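Casier vestiaire métal Drundel – deux rangées, blanc

mis à jour en juillet, par l'atelier Hasico

Le Drundel c'est notre casier de base. Tôle d'acier, blanc mat, portes pleines, deux rangées superposées. Pour vestiaires, réserves, ateliers, salles de pause, couloirs d'école. Livré monté par bloc, pas de kit à visser sur place (on a arrêté le kit, trop de retours pour des portes voilées au montage).

Référence catalogue 1034. L'ancienne référence reste valable sur les bons de commande déjà émis, pas la peine de les refaire.

Pourquoi deux rangées. Parce qu'un casier toute hauteur prend la place d'une personne et qu'en général on en loge deux. La rangée du haut pour les affaires de tous les jours, celle du bas pour les chaussures, les sacs, ce qui pèse. Une veste longue ne pendra pas droit, on le dit avant la commande. Pour les manteaux longs ou les tenues de travail complètes, voir la gamme Pace, toute hauteur, même teinte, même profondeur, donc on peut mélanger dans un même alignement.

Fermeture au choix : clé (deux clés fournies par porte), moraillon pour cadenas, ou code Himia à quatre molettes. Le code Himia coûte plus cher à l'achat mais plus de clés à refaire. Passe-partout gestionnaire en option sur clé et sur code, à demander à la commande, après c'est compliqué. Le cadenas n'est pas fourni avec le moraillon, question qui revient tout le temps.

Pose contre un mur de préférence. Sol plat, sinon vérins (option, réglage 30 mm). Fixation murale obligatoire si le bloc est dans un passage. Chevilles non fournies, ça dépend trop du mur. Cloison légère – nous appeler avant.

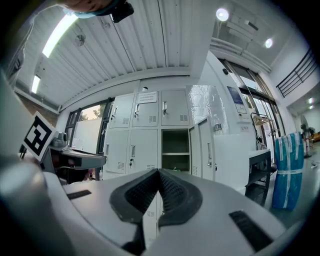
Le blanc, c'est la teinte qui part le plus et c'est celle qu'on garde en stock. Il renvoie la lumière, ça compte dans les locaux sans fenêtre ou sous un plafond bas. En fond de salle, contre le mur, sous un plafond de tôle nervurée blanche et des tubes fluorescents, les deux rangées restent dans le ton du local et ça n'assombrit pas le fond. Gris clair et bleu sur commande, compter un délai en plus. Les teintes spéciales sont possibles à partir de 71 portes, en dessous le bain de peinture n'est pas rentable, désolé, on a essayé.

Aération : fentes haut et bas sur demande. Conseillé pour vestiaire humide, piscine, cuisine. Pour un bureau, franchement, inutile. À préciser au devis car les portes pleines ne se percent pas après coup, la peinture saute et la rouille démarre par là.

Dessus du casier : plat en standard. Toit incliné en option, évite que les cartons s'accumulent dessus et se nettoie plus vite. Se pose aussi sur un bloc déjà en place, quatre vis par bloc. Vérifier la hauteur sous plafond avant, surtout avec des luminaires en saillie ou une poutre.

Charge : étagère intérieure 30 kg répartis. Pas de charge ponctuelle au milieu. Ne pas s'asseoir dessus, ne pas grimper sur la porte ouverte – les charnières tiennent mais la porte ne fermera plus comme avant. Tringle et crochets livrés dans un sachet scotché à l'intérieur du casier du bas à gauche, bien regarder avant de jeter les emballages.

Entretien. Chiffon humide, savon doux, on sèche. Pas de javel pure, pas d'éponge qui gratte. Une goutte d'huile sur les charnières une fois l'an. Petites rayures : stylo retouche blanc, en vente avec les pièces détachées. Étiquettes autocollantes à éviter sur la peinture, prendre les porte-étiquettes à clipser, sachet de 100.

Pièces détachées suivies : portes, serrures, charnières, étagères, pieds, tringles. Une porte se change seule, sans démonter le bloc. Donner la réference du bloc (plaquette intérieure, porte du haut) et le sens d'ouverture, sinon on envoie à droite par défaut.

Livraison au pied du camion, ou mise en place dans le local avec supplément. Prévoir deux personnes par bloc et mesurer les portes et l'ascenseur avant. Un bloc ne se plie pas et ne se démonte pas dans la cage d'escalier. Accès par balcon ou par monte-meuble : le signaler au devis, avec une photo de l'accès si possible.

Contrôler à la réception, devant le chauffeur. Un choc sur un angle se voit tout de suite, à noter sur le bon avec le numéro du bloc. « Sous réserve de déballage » ne vaut rien pour le transporteur.

Devis par retour de mail sous deux jours ouvrés, indiquer nombre de portes, type de fermeture, teinte, étage et dimensions du mur disponible. Un croquis à main levée suffit largment.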